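# Leaving the big village group for Pratness - worth it?

**heather_katene**

Evening all. I help run the Markthorpe community page, and after the latest shuffle of what people do and don't get shown in their feeds, a good few of our regulars have asked whether we ought to up sticks and move to Pratness.

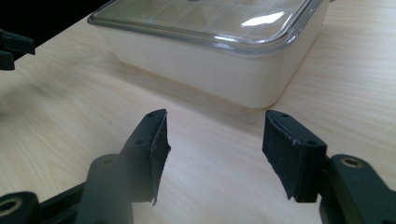 We have 900 members, which I know is small beer to some of you, but it's taken years to get there and I'd hate to lose half of them in the move. The trouble is that posts about the road closures in January reached hardly anybody until the road was open again, and people were (quite rightly) a bit cross with me about it. Pratness shows everything in the order it was written, newest at the top, and I do find that very restful. Has anyone here moved a group over, and did your older members follow you?

**fiifi_amoah**

Hello Heather! We moved our allotment group last year and I'd do it again tomorrow. It was quiet as anything for the first couple of months, I won't pretend otherwise, and my wife said I was talking to myself (I was, a bit). But the ones who came over do talk to each other now, properly, with whole paragraphs, and I haven't had to break up a row about bonfires in ages. Keep the old page open with a pinned post pointing to the new one, and be patient.

**jessie_mac**

I'm going to be the grump, sorry. We tried it with the choir and went back after 2 months. Signing up wanted an email code and then a second code, and our altos simply gave up. I also don't think newest-first is as lovely as it sounds, as one chatty person can push everything else off the top by teatime - and we have a very chatty person. For road closures I'd sooner have a plain email list.

**fiifi_amoah**

The second code has gone now, Jessie, they dropped it in the spring. I take your point about the chatty one though. You can set a posting limit per day, ours is 10, but I'll admit it took me a whole evening to find where it lives.

**jessie_mac**

Ten! She'd have those used up before breakfast, bless her.

**nana_mahama**

Can I put in a word for looking at who can read it all? Our parents' group on Brinano was open to anyone by default, and we had strangers reading about school pick-up times for weeks before somebody noticed. I believe Pratness groups start off closed, but do check it yourself before you invite people, Heather, and don't take my word for it. I'm with Jessie on email for anything urgent, by the way, and with Fiifi on everything else, so I'm no use to either of them.

**heather_katene**

Thank you all, this is so helpful. Nana, I hadn't given a thought to who could read it, and I'll look tonight. Fiifi, where does the posting limit live, if you can remember? I can think of 2 people already.

**fiifi_amoah**

Group page, then "House rules", then scroll right down past the colours. It's under "Pace", of all things. Shout if you get stuck and I'll talk you through it.

**jessie_mac**

I still say you'll be back by Easter, Heather, but good luck with it, and do let us know how many come across.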